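Iltley College
Early Years Practice, Level 3
Unit 6: Shape, Fit and Matching Play
Handout for learners. Unit tutor: Huệ Lại

Purpose of this handout

This handout supports the second taught session of Unit 6 and should be read before the October placement block. It deals with shape sorters and inset boards as resources for children in the toddler and pre-school rooms. Learners are expected to bring it to the session, together with their completed observation sheet from Unit 5.

What is meant by a sorting resource

For the purposes of this unit, a sorting resource is any item in which a piece is matched to an opening or recess by its outline. The familiar box with a lid is one kind. Inset trays, peg boards and foam slabs with cut recesses are others. The child must look at the piece, choose a place for it, turn it if necessary and let go. Each of these steps may be observed separately, and learners should record them separately.
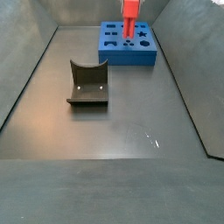

Difficulty depends chiefly on the outlines chosen and on how many are offered together. A circle may be placed at any angle and is usually the first shape a child manages. A rectangle will fit in two positions only, unless it is square. A star is more forgiving than it looks, as a regular five-pointed star fits in five positions, but the points must be lined up closely. The blue foam block has recesses of all these kinds in one top surface, with several small rectangular slots, a star, a rounded cutout and a triangular cluster of small round holes. A block of this sort is better suited to an older child, or to a younger child who is given one or two pieces at a time.

Setting out the activity

Place the resource on a steady surface at the child's elbow height. Offer the pieces in a shallow tray to one side. Do not point to the correct recess in the first instance. Where a child is pressing a piece against the wrong opening, allow time before speaking, and then use position words such as "turn", "over" and "next to".

Learners should check foam items for bite marks and loose fragments before each use. Damaged items are to be withdrawn and reported to Thắng Hầu in the resources room.

Written task

Observe one child using a sorting resource for no more than 20 minutes. Write an account of 300 words, covering the order in which shapes were attempted, any change of hand, and the language used by the child and the adult. Use initials only. Work should be handed to Nhi Hà at the start of the next session.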